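Platby reserva presupuesto para manos robóticas articuladas en su planta de Ullness

La empresa Platby ha incluido en su plan de inversiones del próximo ejercicio la compra de 8 manos robóticas articuladas, destinadas a la manipulación de perfiles y piezas planas en la planta de Ullness. La partida aprobada asciende a 337.000 euros y comprende los equipos, las cubiertas de protección, los recambios y la formación del personal técnico.

El pliego de condiciones, publicado en julio, exige que las manos puedan sujetar piezas rectangulares de canto recto sin cambio de herramienta. Los licitadores deberán acreditar asimismo la disponibilidad de dedos de repuesto durante 5 años.

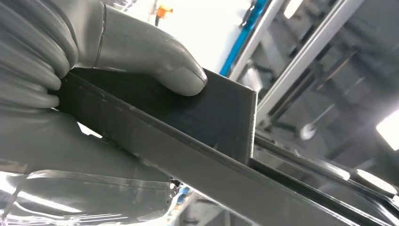
Una mano robótica gris sujeta una pieza negra de forma plana.

«El precio de adquisición es solo una parte del gasto previsto. Hemos pedido a los proveedores que desglosen el mantenimiento por articulación», señaló Beatrice Kimaro, responsable de equipamiento de Platby. Según indicó, las ofertas de Kitia y Odoi se encuentran en fase de valoración técnica y la adjudicación se comunicará antes del cierre del ejercicio.

El plan contempla además la adecuación de 200 metros cuadrados de superficie — tomas eléctricas, señalización del suelo y bastidores — con cargo a una partida distinta. Las obras se ejecutarán por fases para no interrumpir los turnos de producción.

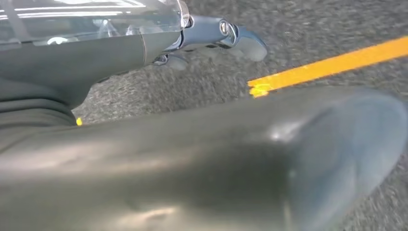

Mano articulada y brazo con cubierta transparente, sobre un suelo con cinta de color amarillo anaranjado.

La dirección mantendrá en servicio las pinzas actuales hasta completar la recepción de los nuevos equipos. Las empresas interesadas en el suministro de recambios pueden solicitar la documentación al departamento de compras, en horario de 9.00 a 14.00.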